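Goswood Season Listings
Data card and README

What this is

A table of performances given at the Goswood, a 400-seat hall with a smaller studio room behind it. It covers music, dance, theater, family shows and talks that were put on sale to the public. Private hires, school assemblies and rehearsals are left out, even where the printed brochure mentions them.

The listings were typed up from season brochures, box office sheets and the weekly emails. Khadija Ouazzani did most of the typing. Abdelghani Ragab wrote the import script and looks after the files. Raimo Nieminen checked the music entries against the stage manager's books.

Current release: 6
Format: CSV, UTF-8, comma separated, header row included
License: CC BY 4.0 for the table. Show blurbs are not included and remain with whoever wrote them.

Files

events.csv – one row per performance
artists.csv – one row per performer or company
series.csv – the seven subscription series and the seasons they ran
venues.csv – the main hall, the studio and the courtyard
changes.txt – what was changed between releases
scripts/ – import and checking scripts

A show that played twice on one day has two rows in events.csv, with the same show_id. If you want a count of shows, group by show_id first. Counting rows gives you performances.

Columns in events.csv

event_id: a number that never changes once given out. Deleted rows leave a gap.
show_id: shared by all performances of the same show in the same season.
title: as printed in the brochure, including odd capitals. The subtitle is kept after a colon.
artist_id: points to artists.csv. Empty for open mic nights and community sings.
date: year, month and day with hyphens.
start_time: curtain time on a 24-hour clock, local time. A show at 7:30 p.m. is 19:30.
venue_id: points to venues.csv.
series_id: empty if the show was sold on its own.
category: music, dance, theater, family, talk or other.
price_low and price_high: adult prices in dollars as first advertised, before fees.
status: held, moved, canceled or unknown.
source: brochure, box, email or book.
note: free text, mostly empty.

Prices are the weakest part of the table. Older brochures gave one price for members and another for everyone else, and some gave only a series price. Where a single ticket price could not be found, both columns are empty. They are not zero. A zero means the show was free.
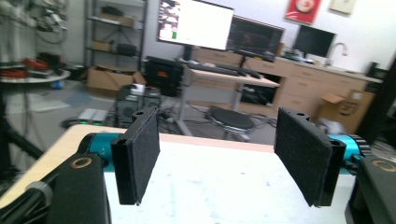 Start times are in better shape. The brochure is the first source, and the box office sheet overrides it when the two disagree, on the grounds that the sheet was printed on the day. There are 110 rows where the start time was changed this way, and each one has "time from box" in the note column. Most differ by half an hour. Family matinees were the worst for this.

Moved and canceled shows

A moved show keeps its original row with status set to moved, and gets a second row with the new date. The note on the first row gives the event_id of the second. When a show was moved twice there are three rows in a chain. The script scripts/follow_moves.py prints the final date for each chain.

Canceled shows stay in the table. We went back and forth on this. Driss Cherkaoui uses the table to look at how seasons were planned, and taking out the canceled shows would make that work impossible. If you only want what an audience could have seen, filter on status equal to held.

Unknown means the show was advertised and we have found nothing to say whether it took place. Most of these are from the studio room, where no sheets were kept in the early seasons.

Artist names

Names are written the way the performer wrote them in the most recent season they appeared. Earlier spellings go in the also_known_as column of artists.csv, separated by semicolons. Accents are kept. The Folska quartet appeared under three spellings and with two different lineups, and is one row. Trullatis is two rows, one for the dance company and one for the duo that later used the same name – they are unrelated, so please don't merge them.

Guest performers are not listed. A singer brought on for two numbers will not be found here unless the brochure gave them billing. The Pillay concerts are an exception. The brochure only ever gave the series name for those, so Raimo filled in the players from the stage books, and the source column says book.

Categories

Each show gets one category. Reda Kettani assigned them by hand from the brochure text, following these rules:

Musical theater goes under theater.
Flamenco and other shows with live music and dancers go under dance if a dance company is named first, otherwise music.
Anything sold at a children's price only goes under family, whatever else it is.
Lectures with a recital in the second half go under talk.
Film with a live band goes under other.

Some of these will look wrong to you. The brochure text is not part of the release, so categories can't be checked from the table alone.

Known problems

The courtyard concerts in the first two seasons have no start times.
Some titles end in a stray asterisk, which marked a subscriber bonus show in print.
series.csv lists the Sunday series under its later name all the way back.
A few dates in the email source fall on the day the email went out. We fix these as we find them.
Attendance is not included, and there are no plans to add it. The box office counted tickets and the ushers counted heads, and the two sets of numbers can't be lined up.

Checking your copy

Run scripts/check.py from the top folder. It needs Python 3 and nothing else. It reads all four tables, reports any id that points nowhere, and lists rows where price_low is larger than price_high. A clean copy prints "no errors" and the release number.

Opening events.csv directly in a spreadsheet may turn the dates into something else and drop the leading zero from morning start times. Import it with every column set to text.

Corrections

Send the event_id, the column, what it should say and how you know. A photo of a ticket stub or a program is fine. Corrections are read in March and again before the new season goes on sale, and accepted ones go into the next release. Please don't send edited copies of the whole file, as we can't tell which rows you changed.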